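Rilemano (hand-held gripper)

The Rilemano is a hand-held two-finger gripper with a built-in camera, sold by Pandwood for recording demonstrations of grasping tasks. A person carries it, closes it on things, and the recordings are later used to train a robot arm fitted with the same fingers. Pandwood describes it as needing "no setup to speak of." Most of what has been written about the tool by people who use it concerns the setup, and this article follows them.

The best-known source is a set of maintenance notes kept at Skadau, a training site, by Wenche Dahlgren. A second account, by Rosimeire Cordeiro, covers repairs only. The two disagree in several places, noted below.

Construction

The working end has two sides that move toward and away from each other. Each side carries a white angular plate, and behind the plates sit the magenta ribbed parts that give the tool its look. The ribs are soft and flex when the gripper closes. Dark gray pads can be fitted along the inner faces and do most of the actual holding on smooth objects. The left plate, in the usual arrangement, carries a square black-and-white marker that software uses to work out how far the gripper is open. The plates also have a number of round holes, which take screws in some builds and are left empty in others.

The camera sits behind the fingers and looks out past them through a wide lens. The black area at the bottom of a recording is normal for the model and is sometimes reported as a fault by new owners.

Pandwood's literature calls the fingers "self-adapting." Dahlgren's notes are cooler on this point. The ribs do wrap to some degree around a curved object, but in her view much of what is credited to the ribs is done by the pads, and a gripper with worn pads drops bottles however fresh the ribs are. No side-by-side test has been published by the maker.

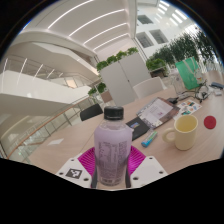

Gripper closed on a plastic bottle, dark gray pads low on both sides. The marker is on the left plate.

Setup

A new Rilemano arrives with the fingers off. The printed guide gives the order of assembly as plates, ribs, pads, marker. Dahlgren's notes reverse the last two, so that the marker goes on before the pads and can be pressed down flat without the thumb catching on anything. Cordeiro follows the printed order and reports no trouble.

The screws should be brought up evenly on both sides and then given a final turn in the same order. Overtightening is the commonest setup mistake. It bows the plate very slightly, the marker bows with it, and the opening width comes out wrong for every recording made afterward. The software does not complain. A bowed marker is still a readable marker, and the width it gives is believable enough that the error may not be found until a robot arm starts closing short of the object.

Calibration consists of opening the gripper fully, holding it still, closing it fully, and holding it still again. The guide says to do this once. The Skadau practice is to do it at the start of every session and again after lunch, with both sets of values written down. If the two differ by more than the tolerance on the sheet, the morning's recordings are set aside until someone has looked at them. Dahlgren does not say how often this happens, and a reader would like to know.

After calibration comes a check of the view. The gripper is held open at working height in front of an ordinary table with things on it. Both finger tips should be visible, at matching heights, with the gap clear between them. A finger that sits higher than its twin has usually been mounted with a washer missing. Glare from ceiling lights is worth looking for at the same time, especially in tall buildings with daylight from above, where it shifts over the course of the day.

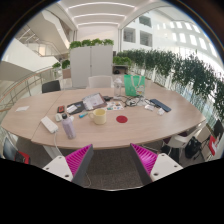

Fingers apart in front of a meeting table. The wide lens takes in a good deal of the building as well.

Test grasps

Pandwood supplies a molded test block. It is generally agreed to be a poor test, being light, dry, square-sided and made of the same grippy plastic as the packaging insert. Almost anything can pick it up. The Pereyra protocol, which Skadau adopted and which now circulates in several edited versions, drops the block and uses household things instead: a drink bottle with a screw cap, a mug, a pen or highlighter, a coaster. The objects stay on the table together during the check, so that the operator has to reach among them.

The protocol asks for 20 grasps of the bottle, each followed by a short lift and a return to the table. Seven of them are to be made with the bottle off center between the fingers. A gripper that lets the bottle turn more than twice in the set goes back for new pads. The limits appear to have been chosen by habit. No reasoning for them is given in any version of the protocol that the Skadau notes cite, and Cordeiro says plainly that she thinks the number of off-center grasps is too low to catch a weak left side. 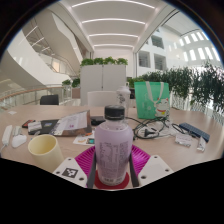 Bottles with a loose or slippery sleeve cause most of the arguments. The pads grip the sleeve well enough, but the bottle inside can slide while the sleeve stays put, and an operator watching only the fingers will mark the grasp as good. Dahlgren tells operators to watch the cap. If the cap sinks relative to the plates during a lift, the grasp is marked as failed no matter how it felt in the hand. Cordeiro accepts this rule but would rather see sleeved bottles removed from the check altogether, as they test the bottle maker's glue as much as the gripper.

The mug is an easier object and is said to flatter the tool. Taken by the body it is wide, which presses the ribs into the range where they work best. Taken by the handle it is a different matter, and early versions of the protocol did not say which was meant.

Care

Pads are wiped with a damp cloth at the end of each session and left to dry open. Alcohol wipes are permitted by the guide and discouraged by everyone else who has written on the subject; they leave the pads shiny within weeks. The ribs collect dust between the slats and can be brushed out with a soft toothbrush. They should not be pulled apart to get at the bottom of the slats.

The marker needs little beyond being kept clean and unscratched. Replacing a marker means recalibrating. It also means starting a new recording batch, a step that the guide mentions in one line near the back and that is often skipped.

Storage is with the fingers slightly open. Units left clamped shut over a weekend come back with the ribs set in a curve, and they take a day or more to relax. The Skadau notes contain an entry, dated only Saturday, in which Dahlgren records finding two grippers closed on the shelf and has some short words for whoever put them there.

Repair

Three faults account for most of the repairs Cordeiro lists. The first is pad wear, which is cured by replacement. The second is a torn rib, nearly always near the tip and nearly always on the side of the operator's stronger hand. Glue repairs of torn ribs are widely recommended on user forums. Cordeiro tried several adhesives and found that a glued rib holds but is stiffer than its neighbors, so the finger bends in a place it should not. Her advice is to replace the whole part.

The third fault is play in the slide, felt as a faint click when the gripper changes direction. Pandwood sells a replacement slide and claims a long service life for it, without stating the load or the number of cycles behind the claim. The only counted figure in either account comes from Cordeiro, who logged 2,159 closures on one unit before she could feel the click. She is careful to say that this is one unit, used mostly by one person. The figure has since been repeated in reseller listings as if it were a rating.

A loose slide can be shimmed as a stopgap. The shim must be the same on both sides, and the unit has to be recalibrated afterward.

Criticism

Complaints about the Rilemano center on the gap between how it is sold and how much attention it needs. The tool itself is simple and most parts can be changed with one screwdriver. The trouble is that its faults tend to be silent: a bowed plate, a swapped marker or a tired pad all produce recordings that look fine to the person holding it. Pandwood has added a reminder screen to its software. Dahlgren's notes report that operators close it without reading it.

See also

Pereyra protocol
Fiducial marker
Compliant gripper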